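May, second week with the grippers

Up at six thirty, coffee, then straight to the box. I said I would write down the trial every day and I missed two days already, so this one is going to be long.

Where things stand: Drirnine sent the pair of hand-held grippers on a 16 day loan. I am on day 9. At the end I either send them back in the same foam or I pay for the kit, and Yutong Jin wants a written opinion from me before she puts any money down. She is not asking for a lab report. She wants to know if a person with normal hands and a normal apartment can sit down with these and turn out usable pick-and-place recordings for a full session without swearing at them. The Lillness people told her their kit does the same for less, but they could not promise one before summer, so Drirnine is what I have.

The service side of it is simple enough. You record, you upload in the evening, and their people check the files and send back a list of which takes they accept and which they don't. The list comes with a code next to each rejected take and a page that explains the codes. I have asked them twice to put the explanation on the same page. Cao at their support desk said he would pass it on. He is polite and he answers fast, I will give him that.

Morning session was fruit again, both hands. I had been putting off the two-handed takes all week. One-handed is easy, you forget about the tool after a few minutes. With two you have to think about where the other one is, and my left is a lot worse than my right. The sheet for today called for one piece of fruit in each gripper over the green tray, then set down, then let go. I set up on the bed again because it is the largest clear surface in the apartment and the light from the window is good until lunch. The kitchen table is the right height but too narrow for the tray plus the groceries.

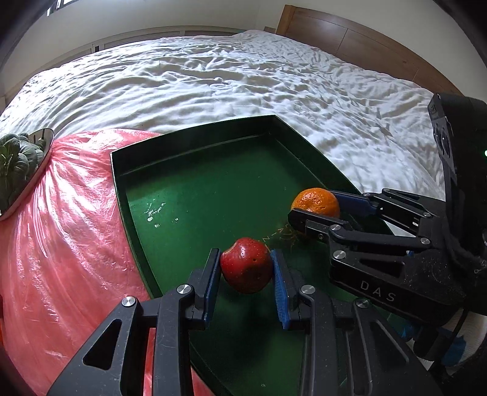 Apple in one, tangerine in the other. The greens stayed on the bag this morning.

First thing to say about the pads: they are good. I expected blue marks on everything or bruised fruit, and I checked each piece when I finished and found neither. The ridges hold on a curved surface without me squeezing hard. An apple skin is slick and I thought that would be the problem. It was fine. The tangerine was the fussy one. It is small and it gives when you press, so I kept closing more than I needed to, and the peel wanted to roll. What worked was coming in lower and closing slowly. I wrote that on the inside of the manual cover, since the manual says nothing about soft fruit at all. It has a full page on how to wipe the lens and one line on grip force.

Second thing, the weight. I weighed one on the kitchen scale the first evening and then lost the paper, so no number here. It is not heavy to pick up. It gets heavy. By the end of a long run my forearm is tight and I start resting my wrist on the edge of the tray, and then the takes come back rejected for contact. Three of them yesterday, all from the last part of the session, all the same code. So the real limit is my arm and not the battery or the storage. I would put that first in the opinion to Yutong.

The sheet asks for runs of 90 minutes. I don't think that is realistic for one person with both hands going. I did it once, on day four, and the second half was junk. Today I split it in two with a long break for breakfast and the quality was even all the way through. If she buys, she should plan for two people trading off, or shorter runs. I asked Cao if the shorter runs count the same toward the service quota and he said yes as long as the total is there. I asked him to put that in an email and he did.

Cables. I don't love the cables. They come off the tool low down and they want to go where your elbow goes. I lost a good take this week because I leaned on one and felt the whole thing tug. I have tried running them behind me and I have tried letting them hang, and hanging is better on the bed. There is supposed to be a clip for this in the full kit, not in the loan kit. It seems odd to leave the cheap part out of the trial, when the trial is where you decide.

Break at nine thirty. Toast, and I called my sister. She asked if I was still playing with the oranges. Yes.

Second half I moved a few things and went on with the rounder fruit. I wanted to see if the tray matters. The tray is mine in the sense that it came with the loan and I will miss it if it goes back, because I have started to use it for everything. The green is dark enough that the fruit stands out well, and the raised sides stop things rolling off onto the duvet. The floor of it has picked up a lot of little marks. I asked if that was a problem for the recordings and was told no, marks are fine, wear is fine, they would rather have a tray that looks used. What they don't want is glare. The bottom can get a shine on it when the blinds are wide open, so I keep checking.

The duvet is a different story. A soft surface under a tray means the tray tips if you push down near a rim. I learned this by pushing down near a rim. It isn't the fault of the gripper, but a buyer will be working in homes, and homes have beds and sofas and rugs. A page in the manual about surfaces would be worth more than the page about the lens. A board under the tray would fix it. I will ask downstairs if they still have the shelf from the old closet.

The plum I did not get to. The oranges I did until I was bored of them. An orange is the best thing to learn on, I think. It has enough texture that it does not slip, it is firm, and it is big enough that you can see both pads on it and know they are level. If I were writing the starter guide I would have people do oranges on day one, then apples, then the small stuff. Lander does it in that order with theirs. I borrowed a Lander set for one weekend last fall, and what I remember is that the first hour was all one size of fruit and I was not frustrated at any point. The fingers on that one were stiffer and I did not like the handle. But the guide was better. Somebody had sat down and thought about a person opening the box alone.

With Drirnine you get the feeling the hardware people were given all the time and the paper people were given an afternoon. The hardware is tight. Nothing has come loose in nine days. I go over the screws every morning with the little driver from the kit and I have not had to turn one yet. The linkage moves the same way on both tools, which matters more than I thought it would, because the moment one hand feels different from the other you start favoring it.

My left hand is improving. I held a piece on the rim of the tray with the left while the right had hold of an orange, and I could keep both of them still. On day two I could not have done it. I don't know how to put a figure on that for Yutong, so I will just tell her it takes a week.

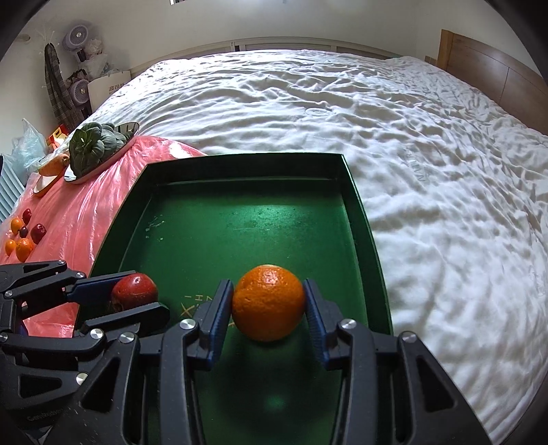

Afternoon

Put the fruit away and washed the greens for dinner. Lunch was late. I ate two of the tangerines, which were on the list as props, so I have to buy more before tomorrow.

Upload took most of an hour. Our connection is slow after lunch and the files are big. The program shows a bar with no time on it, so you can't tell if you should wait or go out. I went out, came back with bread and the bar was nearly full. If it fails in the middle it does pick up where it stopped, I tested that on purpose on day three by pulling the plug on the router, and it was fine. Good mark for that.

Wrote to Cao with three questions. Can the left and right tools be swapped in the program without starting a new session. Is the clip sold alone. What happens to the price of the checking service after the first year, because the sheet we were given only shows the first. He answered the first two before four o'clock. Yes, and yes but not yet. The third he has sent to someone else. I expect that means it goes up.

Notes for the opinion so far, in no order:

Pads very good, keep as is.
Arm gets tired before anything else does. Plan people around that.
Cable clip should be in every kit.
Manual needs soft fruit, surfaces, and a proper first day.
Checking service is fast and fair. I disagreed with one rejection, asked, and they sent me the exact moment. They were right.
Get the second year price in writing.

Would I buy it with my own money? Not at the full price. With the clip in the box and the second year fixed, I would tell Yutong to go ahead. I want to try it with kitchen things before I say that out loud, bowls and spoons and lids, because fruit is friendly and a spoon is not. That is on the sheet for the next three days.

Forearm sore, right more than left. Put the heating pad on it while I watched the news. Bed at ten thirty, once I had the duvet back to myself. Buy tangerines. Ask about the shelf.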